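Lovska Towels: data card

Version 2
Last updated: Jan 26, 2026
Maintained by: Leena Lappalainen, Idrisa Athumani
Contact: use the issue tracker

Summary

Lovska Towels is a set of short recordings of people handling towels at a table. The tasks are ordinary laundry work: picking up a towel, folding it, putting it in a container, taking it out again. There are 276 recordings in this version. Version 1 covered flat folding only and is still available in the archive folder.

The set is meant for anyone studying how soft cloth bends, bunches and hangs when it is moved. Terry cloth was chosen for most of the recordings. It is thicker than a bedsheet and holds a crease differently, and the loops change how the surface looks under side light.

What is in the folders

towels_flat — towel starts spread out on the table
towels_bunched — towel starts in a heap
towels_container — towel goes into or comes out of a container
table_only — the table surface, used for background and color checks
notes — one text file per recording, written by the person who did the task

File names start with the folder name, then a running number. Numbers are not reused when a recording is removed, so expect gaps.

Table, towel and container
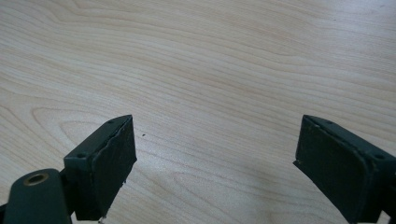
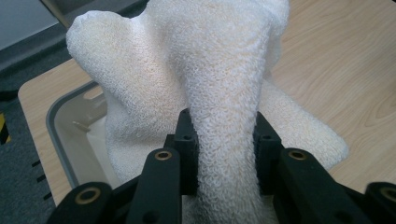
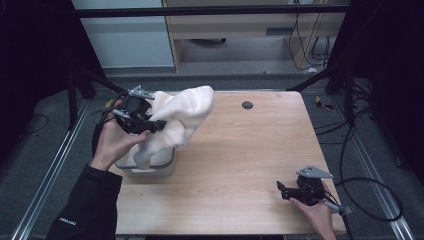
Jozef Van Leeuwen asked whether a towel that hangs over the rim of the container should be labeled as inside or outside. I sort a lot of these, he wrote, and I have been marking them as outside unless most of the cloth is below the rim, but the older notes do it the other way and it would help to have one rule.

The rule from version 2 on is a third label, "over rim". Use it whenever any part of the towel is inside and any part hangs outside. Older notes are being changed to match. If you find one that still says "half in", please open an issue with the file name.

Labels

flat: no part of the towel lies on top of another part
folded: at least one clear fold with straight edges
bunched: gathered or heaped, no clear fold
twisted: turned on itself so that it forms a strand
over rim: see the rule above
inside: all of the towel is below the rim

A recording can carry more than one label. Bunched and twisted often go together.

Towel care

Towels are washed before first use and dried without softener, which flattens the loops. A towel with a pulled thread is taken out of the set and listed in notes/retired.txt. There are 11 in that list at the moment.

Known problems

White towels on a pale table can be hard to separate by color alone. Use the edge masks if you need a clean outline — they were drawn by hand.

Labels in towels_flat were checked by one person only. Rhodri Nicholas is going through them a second time and expects to be done in September.

The text files in notes use two date styles. This will be fixed in the next version.

Changes since version 1

Added towels_bunched and towels_container
Added the "over rim" label
Moved table_only out of the main folder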